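Frequently Asked Questions: Public Statements Archive

Last reviewed 25 Feb 2021

What does the Archive contain?

The Archive holds remarks made in public by elected members and candidates for office in the Lisudov district. It covers council sessions, press conferences, broadcast interviews and campaign meetings. Private correspondence and remarks made off the record are not accepted.

Who maintains it?

The Archive is maintained by the Gunira Center for Public Record. Editorial decisions are the responsibility of the Records Editor, Maarja Butkienė. The Center receives no funding from political parties and does not endorse candidates.

How is a statement verified?

Each entry must be supported by a recording or an official transcript. Where only a newspaper report exists, the entry is marked "Reported" until a second source is found. Two members of staff check the wording separately before publication.

How long may a quotation be?

Entries are limited to 600 words. Longer speeches are divided into parts, and each part carries a link to the full text.
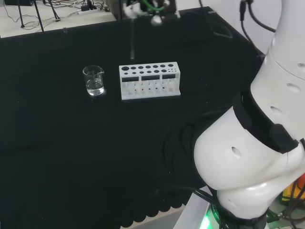

Why is a statement I remember not listed?

It may not yet have been processed, or the source may not meet the standard set out above. Sessions of the Laryea ward council held before August are still being transcribed. Readers may submit a statement through the contact form, giving the place and the source.

Can a politician ask for an entry to be removed?

Entries are not removed at the request of the speaker. A speaker may request a correction of wording, or may supply a reply of up to 37 words, to be shown beneath the entry. Requests must be made in writing and are answered within 28 days.

Are slips of the tongue included?

Yes, if the remark was made in public and recorded. When the speaker corrected the remark at the same event, the correction appears in the same entry. The Center does not label entries as errors, jokes or falsehoods.

May I quote from the Archive?

Entries may be quoted free of charge with credit to the Center. Use in paid political advertising requires written permission. Recordings supplied by Brametti Radio remain the property of the station and may not be copied.

Is the Archive available in other languages?

Statements appear in the language in which they were made. English translations are provided for 11 of the current members. Translations are marked as such, and the original wording prevails in any dispute.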